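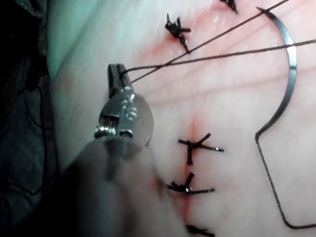 Lastia opens second phase of Todero supplier program

The Lastia Ministry of Industry has opened the second phase of the Todero program, which helps small metal and plastics shops qualify as suppliers to makers of precision equipment. Applications will be accepted through July.

The first phase enrolled 82 firms, most of them in the Purves industrial zone. Each received a process audit, a written improvement plan and access to shared measuring equipment. Training reached nearly 700 machine operators and inspectors.

Phase two adds a grant line for tooling and a common standard for part identification. Grants cover up to half the cost of approved equipment and are paid after installation has been verified on site.
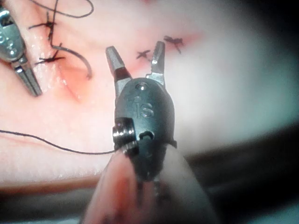
The identification standard applies to all molded, cast and machined parts delivered under the program. Suppliers must state the marking method, character height and position on the drawing, and inspectors will check the first batch against it. Raised characters are accepted on small housings, in the manner of the "IS" on the dark instrument wrist, provided they stay clear of holes and moving joints. Ink marking is limited to packaging and parts that will not be cleaned with solvents.

"Most rejected lots in phase one were dimensionally sound but could not be traced to a batch," said Flora Cairns, program coordinator. "The standard sets out one record format for the shop and the buyer." 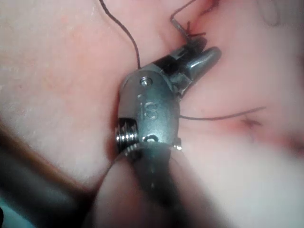
Surgical instrument wrist with jaws closed, against a pale pink surface.

Skimiris, the program's technical contractor, will run the measuring laboratory in Purves. The laboratory logged 572 inspection jobs in phase one and is being equipped for 2,000 over the course of phase two. Firms with fewer than 50 employees will pay a reduced hourly rate.

Applicants must be registered in Lastia and hold a current tax certificate. Firms that completed phase one may apply for the tooling grant without a new audit. Forms are available from the program office in Purves.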